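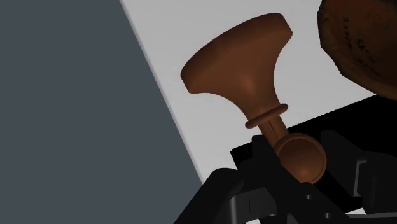 Jedach: Viewer Questions

When does the new season of Jedach begin?
All five episodes will be available on Villow in September.

Who appears in the series?
Ailbhe Foley and Ekrem Uysal return in the lead roles. Rocío Nieto joins the cast. 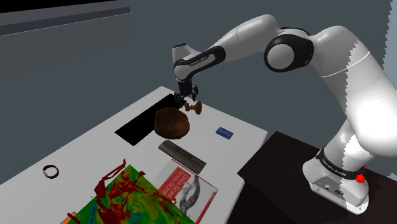 Is there an age rating?
The series is rated 18. Episode 2 takes place largely in a laboratory. Parental controls can be set under Account.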